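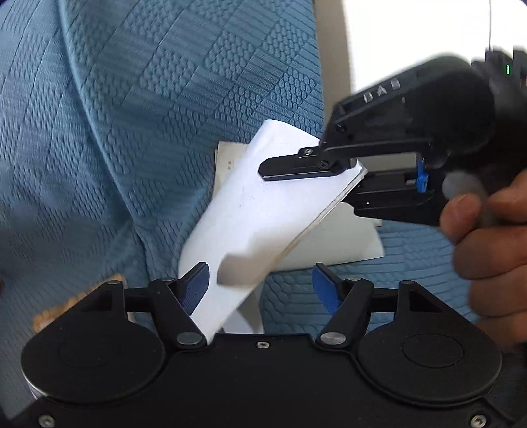

How to sort a pile of mail on the bed before dinner

Do this Monday. Or whenever the stack starts sliding off the hall shelf. You need a flat surface bigger than the kitchen table, and for most of us that's the bed. Make it first. Textured quilt or bedspread is good, envelopes don't skate around on it like they do on a smooth cover.

What to get out:
- letter opener or a butter knife
- a pen
- paper bag for recycling
- 2 folders, any kind (mine are old Fidden ones, falling apart)

Step 1. Dump it all out. Face up. Don't open anything yet!! If you start reading you'll be there til bedtime.

Step 2. Junk straight in the bag. Catalogs, pizza flyers, anything that says "or current resident". Pull out the ones with your full name and account number, those get shredded later.

Step 3. Plain white envelopes get checked by hand. These are the sneaky ones -- no logo, no window, look like nothing. I tossed one from Haltley Water in January thinking it was an ad. It was a bill for $78 and then the late fee on top. So hold it up to the light, feel for a card, slit it open if you can't tell.

Step 4. Open the rest, one after another. Unfold, flatten, staple pages together. Envelope goes in the bag unless the return address isn't on the letter.

Step 5. Two folders. PAY and KEEP. Write the due date on the top corner of anything in PAY, big. Tax stuff, insurance, car title = KEEP. No third folder, I tried a "maybe" folder and it just became the pile agian.

Step 6. Wrong address? We get mail for unit 3102 constantly. Don't open it, write "not at this address" on the front and put it back out for the carrier.

Step 7. Run your hand over the bedspread and check the folds before you get up. Also under the pillows. Small envelopes go flat and hide.

Folders back on the shelf, bag out to the bin, done. Next time do it weekly and it's a ten minute job.

78 shares | 2 comments

Contact | © Anesow Home Notes | Back to top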